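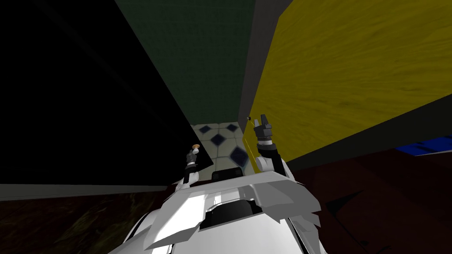

How often does a licensed cab need to come in for the bylaw check?
Every 6 months, plus any time the meter gets swapped or the car changes owner.

Vehicle-for-hire inspection, Sarkuvgate depot
Operator: Bergeron Cabs
Plate holder: Rusik
Unit 241
Checked by: Rhonda Turcotte
Month: November

PAPERWORK
City license, current - OK
Driver permit on display - OK, but behind the visor. Has to be where the back seat can read it. Moved it while I was there.
Insurance slip - copy only. Bring original to the counter.
Rate card - old one. Still shows last year's drop charge. FAIL, replace before next shift.

OUTSIDE
Roof light - works, switches off when meter goes on. OK
Plate number on both rear doors - OK left, peeling right. Fix by next visit.
Tires - fronts OK. Rear left close to the limit, gauge says 3 and I won't pass it again at that. Told driver.
Headlights, signals, brake lights - OK
Wipers - streaky, passes
Body damage - scrape on rear bumper, no sharp edges. Noted last time too.

INSIDE
Seat belts - all latch. Middle rear was buried under the seat, had to dig it out. If the rider cant find it it doesn't count, so keep it up top.
Door handles from inside - OK
Child locks off - right side was ON. Turned off. Please tell the night driver, second time now.
Heat and defrost - OK
Clean, no smell - OK
Trunk - spare and jack there. Too many boxes, no room for a suitcase or folded chair. Clear out.

METER
Make: Gesent
Seal unbroken - OK
Test run over the measured stretch - done twice, both within limits
Receipt printer - faded but readable. New roll
Running without meter on app trips? - driver says no. Owner was asked in writing, no answer yet. Bylaw office wants that answer, not me.

SAFETY GEAR
In-car camera light on - OK
Camera notice sticker - missing on left rear window. Handed over a new one.
Fire extinguisher - tag expired. FAIL
First aid kit - OK
Emergency button - tested with dispatch, took 2 tries. First time dispatch didnt pick up. Bergeron to look into thier end.

RESULT
Conditional. 2 fails, rate card and extinguisher. Both have to be shown at the counter, no appointment needed, come before 3. No full recheck fee if it's just those.
Tire: owner has until the next regular check but don't push it.
Complaint from the airport stand (refused short trip) is a seperate file. Don't call me about it, call licensing.

Owner copy left on dash. R. Turcotte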